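FOR IMMEDIATE RELEASE

Malex publishes draft practice guide for testing home robots in simulated rooms

STUDLEY, June. Malex, the test and assessment firm, today put out a draft practice guide for teams that check household robots in simulation before any hardware goes near a real home. Open for comment now. Free to download, no sign-up.

The guide is called Rooms Before Robots. It sets minimum rules for how a simulated room is built, named, logged and retired. Bathrooms get their own chapter, the longest one.

"Everybody has a kitchen benchmark," said Vasiliki Theodorakopoulos, lead author. "Bathrooms get done last, in a rush, and then a pass in one gets quoted as if it covers the whole house. We wanted it written down what a pass means."

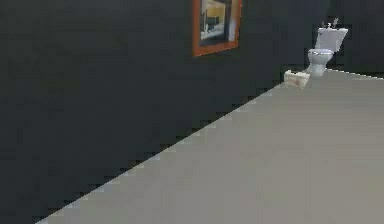
Scene declarations are the core of the draft. Every test room has to ship with a one-page sheet listing fixtures, loose objects and wall items, each marked as fixed, movable or background only. A toilet is fixed. A small box left on the floor near its base is movable and has to carry a stated size and weight, even if the task never touches it. A framed picture on the wall can be background only, but it still goes on the sheet. Plain floors and walls with no tile or texture are allowed for navigation checks, must be declared as such, and can't be used alone to support a claim about floor detection.

Other main points of the draft:

Camera tilt. Tests must include tilted views, with the angle logged for each run. Level views only is a fail.

Resolution. Report what the robot's software recieved, not what the simulator is able to render.

Failed runs. Kept and counted. No re-rolls without a log entry.

Small floor objects. At least 3 placements per room, one of them close to a fixture.

Changes. Move a fixture and it's a new room with a new number.

Malex wrote the rules after a review of 1,690 simulated runs submitted by client teams. Of those, 810 had no record of which loose objects were in the room. Results from those runs could not be repeated by a second lab, said Grigoris Raptis, who ran the review.

Trial use is under way at Panagiotou, the home-assist developer, and at the Trisholm test lab. "The sheet takes a few minutes once you've done a couple," said Facundo Urrutia of Trisholm. "First one took me most of a morning. Weights mainly, we had never set them."

The guide does not replace physical testing or any legal safety requirement. Applies to simulation only. A section on shared bathrooms and care settings is still being drafted and will follow seperately.

Comments are accepted through the end of the month after release. Send by section number please, general comments are hard to sort.

Press contact: Makis Christodoulou, Malex press desk, Studley
Technical questions: Grigoris Mavromatis, same office, mornings best

ENDS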